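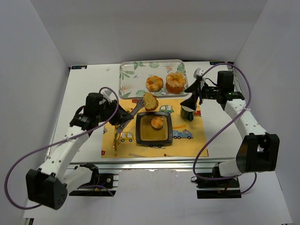
Figure 1. Serving tray with printed leaf pattern, two bread items on the right half.

3.2 Tray use and bread left over at breakfast

Bread waste was logged at two guest houses, Treloar and Sitholm, both run by the same kitchen team and both supplied by the Stelevlow bakery. Same bread order, same breakfast hours. Only difference we set on purpose was how the bread came out – at Treloar on small trays refilled on request, at Sitholm in one large basket filled before opening. Fruit, eggs and coffee were left alone.

Over the study period 1037 guest breakfasts were logged across the two houses. Children under five not included. Bread was weighed before service and again after clearing, with anything half eaten scraped into a seperate tub and weighed on its own. Butter and jam stuck to the bread were not removed, so the plate waste figures run slightly high. Same at both sites.

Most of the loss at Sitholm was bread no one had touched. It had been out too long to serve again and went to the compost bin. Plate waste was close to equal in the two houses, which fits what earlier work on buffets would lead one to expect: people take what they take, and the surplus comes from the display. Sweet rolls were finished first at both houses. Plain rolls made up most of what was thrown out, and on 14 mornings they made up all of it.

Staff time is the obvious cost. Refilling took the Treloar server away from the coffee station, and on busy mornings guests waited. We did not time this. Notes kept by the floor lead, Nabil Tannous, mention it on five mornings, all of them weekends or the day after a late checkin. One group asked for the basket back.

Two limits. First, the houses are not the same size and Sitholm gets more families, who may eat differently – no attempt was made to adjust for this beyond leaving out the youngest children. Second, the bakery changed its plain roll in April, a bit smaller than before. Weights from before the change were kept in but are marked in the log. A repeat at Dotivmont is planned with the methods swapped halfway, so each serving style gets tried in the same room.

3.3 Guest comments

Cards were left on tables at both houses. Few were filled in. Comments on bread were mostly on freshness, hardly any on amount, and the Treloar cards were the more positive ones on that point. Too few cards for any test.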